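4.3 Do baskets get things off the floor?

The case for the open basket is made so often in the storage literature that it has stopped being tested. Ichikawa's early account of the Tirnlow homes treats it as settled: give a household a light basket with a handle, and loose things will leave the floor and the tables. We began with the same belief and are now much less sure of it. Most of the support comes from asking people whether they feel tidier after buying something to be tidy with, and they tend to say yes.

Our own record covers 77 homes and 873 loose objects, logged once before the baskets were handed out and once again in December. An object was "stowed" if it lay inside any container at the second visit, and "loose" if it lay on a floor, table, counter or shelf. Both words hide trouble. A basket full of unsorted things sitting in the middle of a room scores very well under this rule, and a pair of scissors left on the desk where it is used every day scores badly. Marinho raised this during coding and argued for a third class, "in use". We tried it on 23 homes and dropped it, as the two coders could not agree on what a thing in use looks like when no one is using it.

Figure 7 shows four close views.

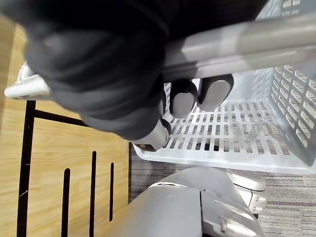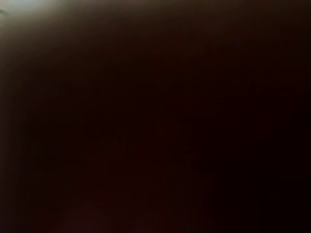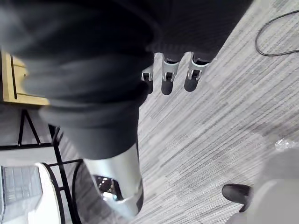
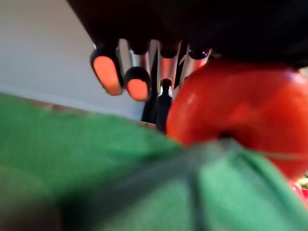
Figure 7. Close views from one place: (a) white plastic basket with bar handle; (b) dark surface, contents unclear; (c) striped gray carpet with black cable; (d) glossy red rounded object in front of a pale wall.

Cables were the worst class for the basket claim. They were seldom stowed in any home, and where they were, they had usually been wound up and put away for good, so the basket had done the work of a drawer. The thin black cable lying in a loose loop on the carpet in Figure 7(c) would be logged as loose under our rule, and we doubt that any basket would change that. A cable stays where its two ends need it to be. Counting such things as clutter inflates the starting figure and makes every storage method look weaker than it may be. Leaving them out makes baskets look better, and we suspect that several of the more cheerful papers did exactly this without saying so.

Basket type mattered less than we were told it would. The Sturero homes had solid-sided boxes and the Wojcik homes had perforated ones, on the theory that people return things more readily to a container they can see into. Small rectangular openings of the sort in Figure 7(a) may well help a person guess what is inside. We found no sign that they help the person put it back. The gap between the two groups was small, it changed direction when seven homes with young children were removed, and we would not build anything on it.

Handles are a harder question. The Lirnano handbook says that a basket with a handle will be carried from room to room and filled on the way. Some people did report doing this. Others carried the basket to a second room and left it there, full, and by our rule those homes improved – a result we report with little pleasure. What we can say is that a handle makes a basket easy to move, and that moving objects and putting them away were not kept apart in the log.

Food raised a smaller version of the same problem. Fruit on a counter was logged as loose and fruit in a bowl as stowed, although few of the people we spoke to saw either as a mess. We kept these entries in the main count and give the totals without them in Section 5, where the benefit of the baskets shrinks again.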